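3.2. Superficies de trabajo y hábitos de limpieza

Los hogares de la muestra se repartían entre dos barrios, Amley y Cuswood, con un parque de viviendas parecido en antigüedad y tamaño. En ambos predominan las cocinas abiertas al comedor, de modo que la misma mesa sirve para comer, trabajar y hacer reparaciones menores. Esta superposición de usos ya había sido señalada por Ellis y Shi en su estudio sobre viviendas de alquiler, aunque con una muestra más reducida y sin datos sobre el mantenimiento de la madera.

El cuestionario se envió en julio a 3000 direcciones. Se recibieron 246 respuestas completas, que son las que se analizan en este apartado. Las respuestas parciales se descartaron cuando faltaba la pregunta sobre el acabado de la superficie (aceite, cera, barniz o ninguno), porque sin ese dato no era posible asignar el hogar a un grupo. La codificación de las respuestas abiertas la hicieron por separado Peiyu Pan y Jinfeng Fu; los desacuerdos se resolvieron con un tercer lector, Aiguo Jiang.

La mayoría de los encuestados que declararon tener una superficie de madera maciza no sabían qué acabado llevaba cuando se instaló. Entre quienes sí lo sabían, el aceite era la respuesta más frecuente, seguida a bastante distancia por el barniz. La cera apareció casi siempre combinada con aceite, y en varios casos el encuestado utilizaba los dos términos como sinónimos. Para evitar ambigüedades agrupamos ambas respuestas en una sola categoría, «acabado poroso», frente a «acabado de película».

El término «tablero de listones» se emplea aquí para cualquier superficie formada por piezas de madera maciza encoladas por el canto, sin distinguir especie ni grosor (figura 3). Los encuestados usaban para lo mismo expresiones muy diversas: encimera de carnicero, tabla de bloque, mesa de tiras o simplemente madera clara. En la codificación se aceptaron todas. 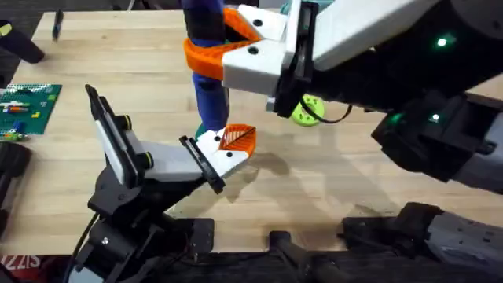
Figura 3. Tablero de listones de madera clara.

3.3. Frecuencia de mantenimiento

La pregunta sobre la frecuencia de mantenimiento admitía cinco respuestas, desde «nunca» hasta «cada mes». En los hogares con acabado poroso, la respuesta modal fue «una vez al año»; en los de acabado de película, «nunca». La diferencia era esperable, dado que el barniz no requiere reposición periódica, pero conviene señalar que una parte de los hogares con acabado poroso también respondió «nunca», y que en ese subgrupo se concentran las quejas por manchas oscuras junto al fregadero.

Las entrevistas posteriores ayudan a interpretar este resultado. Varios participantes de Cuswood explicaron que habían recibido la vivienda con la superficie ya instalada y sin instrucciones. Una inquilina comentó que había aplicado aceite de oliva durante dos inviernos hasta que empezó a notar un olor rancio y lijó el tablero entero. Otro participante guardaba la lata original del instalador, de la marca Graleck, pero no la había abierto. En Amley, donde la proporción de propietarios es mayor, las respuestas fueron más precisas y el lijado previo se mencionaba con más frecuencia.

No se encontró relación clara entre la frecuencia de mantenimiento y el número de personas en el hogar. Sí la hubo con el uso de la mesa como lugar de trabajo: quienes pasaban allí varias horas al día tendían a limpiarla más, pero no a tratarla más. Mingxuan Jiang ha propuesto que la limpieza frecuente con productos alcalinos acelera la pérdida del aceite, lo que explicaría que estos mismos hogares describieran la superficie como áspera o seca. Nuestros datos son compatibles con esa hipótesis, pero el cuestionario no preguntaba por el producto de limpieza y no permite contrastarla.

3.4. Limitaciones

La tasa de respuesta fue baja y es probable que los hogares con interés previo en el cuidado de la madera estén sobrerrepresentados. Tampoco se inspeccionaron las superficies, por lo que el tipo de acabado depende de lo declarado por cada encuestado.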